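4. Handling trials with the Skeden grippers

The supplier's leaflet says the pair will "pick up anything in a kitchen drawer". We doubted that, so our trials in June used ordinary shopping, starting with long cardboard boxes such as plastic food wrap.

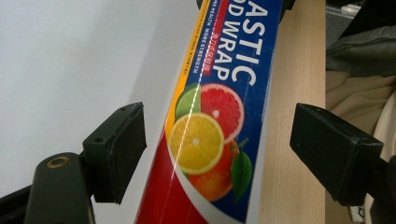
Uzma Butt thought we were being unfair: a box is the easiest shape there is, and any kit that fails on one should go straight back to Sjöberg. We kept the boxes in and added 3 softer packs.

The leaflet also promises 200 hours before the pads need changing. It doesn't say who measured this, or on what.

Two-handed work was done over a white board, with a wire basket on the left.
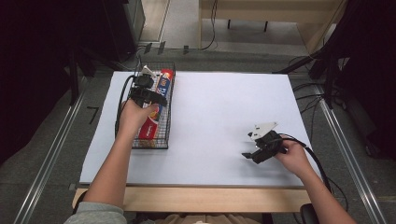
Kristaps Raudsepp logged 101 attempts. We don't think that is enough to support the claim, and the cables get no mention at all in the leaflet. Our score for value is 3 out of 8.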